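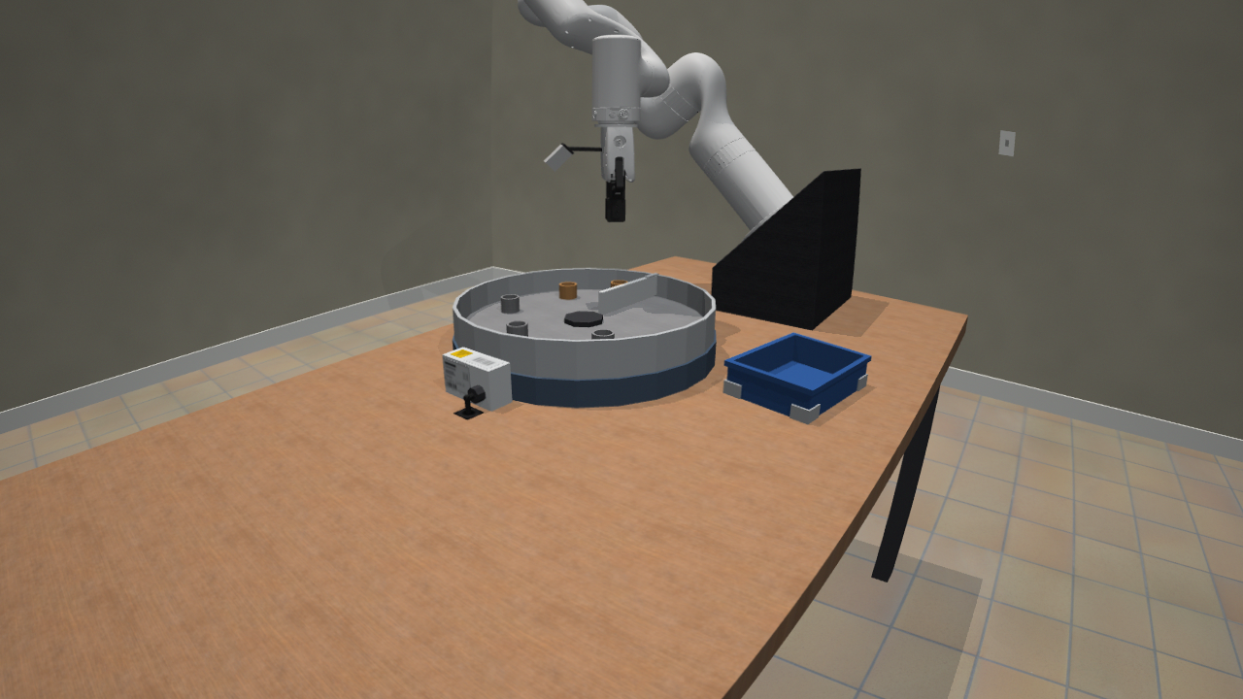

Figure 4. Round tray on the wooden table

4. Laying out the welcome table

By now your Prillau backdrop should be up and standing nicely on its own, so we can move on to everybody's favourite bit – the welcome table! Do give yourself a good hour for this, especially if it's your first wedding with the kit.

1. Unfold the Rorketti runner and lay it along the table with the hemmed side down. It is 254 cm long, so on a shorter table let the extra fall evenly at both ends.

2. Clip the Allent sign holder to its foot and turn the collar until it clicks. Slide your welcome sign in from the top.

3. Set out the place cards in alphabetical order by surname. The box holds 200, with a few blanks tucked under the lid for late replies (there are always one or two!).

4. Add the Urio tea lights last of all, well away from the cards and any dried flowers.

Note: If the runner has creased in its bag, a cool iron on the wrong side will see to it. Sets bought before March have a cotton runner, and those can take a little more heat.

Caution: Never leave lit candles unattended, and keep them off the table altogether in a marquee or outdoors on a breezy day.

Once you're happy with everything, carry on to section 5 for the guest book stand.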